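Search this book
Enter keywords
Go

Chapter 4. Work Surfaces and Small Stands

Polyxeni Karamanlidis and Calum Galbraith
4 March 2019
Shares 19 Comments 0

4.1 Scope of the chapter

Chapter 3 dealt with the floor as a supporting surface. The present chapter takes the next level up: the board or tabletop on which small household articles are set out, and the stands used to hang such articles clear of it. Fixed worktops are left to Chapter 6. Trestle tables are treated only where their tops can be lifted off and used alone.

Three terms are used throughout. The ground is whatever the board rests on. The face is the upper side of the board. The footprint of a stand is the area of the face covered by its base, including any rim.

4.2 Reading the face

A face with visible grain should be inspected before anything is placed on it. Straight grain gives the eye a reference line against which the edge of a base can be set. Figured grain, in which the lines form loops, points or waves, gives a poor reference and may mislead a worker who is trying to place two articles parallel. Both kinds may occur on one surface, and the change from one to the other can take place within a short distance. 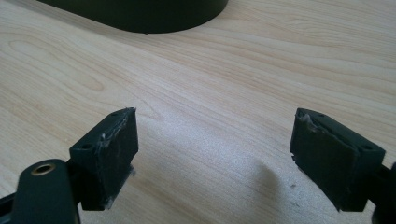
Fig. 4.1 Pale wood-grain surface. Looped figure at left, wavy band at upper right, straighter grain in the lower part.

Where the grain is unreliable, measurements are taken from the edge of the board. The edge nearest the worker is called the datum edge, and all positions in this chapter are given from it. Whitcombe's Pukwood notes use the far edge, and readers who compare the two should convert the figures first.

Colour also matters. Dark articles on a pale face show a clear outline, and a small error in position is quickly noticed. Pale articles on a pale face do not, and a strip of dark tape along the datum edge is then advised. Shadows must be discounted. A soft shadow beside a tall article can be taken for part of its base, and the true edge should be confirmed by touch.

4.3 The post-and-bar stand

The simplest hanging stand has four parts: base, post, bar and pegs. The base spreads the load. The post carries the bar at working height, and the pegs receive the articles. When the bar extends to one side only, the load acts at a distance from the post and tends to tip the stand towards the loaded side.

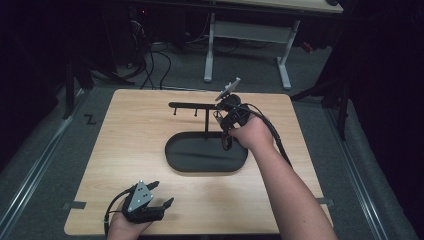
The tipping moment is the product of the load and its horizontal distance from the edge of the base about which the stand would turn. A peg near the free end of the bar is therefore the least favourable position for a heavy article. The inner peg is loaded first and unloaded last. A long base should lie with its greater length in the direction of the bar.

On a soft ground such as carpet, the board itself may settle under the worker's hands. Sison and Cruzado, in the Susville exercises, require the board to be pressed at each corner before the stand is put down. The same check is used in the practical work at the end of this chapter.

4.4 Symbols

W is the load on a peg, in newtons. d is the horizontal distance from the tipping edge to the peg, in millimetres. M is the tipping moment, in newton millimetres, so that M = Wd. A moment of 4,000 N mm is taken as the upper limit for the light stands in Exercises 4.1 to 4.6.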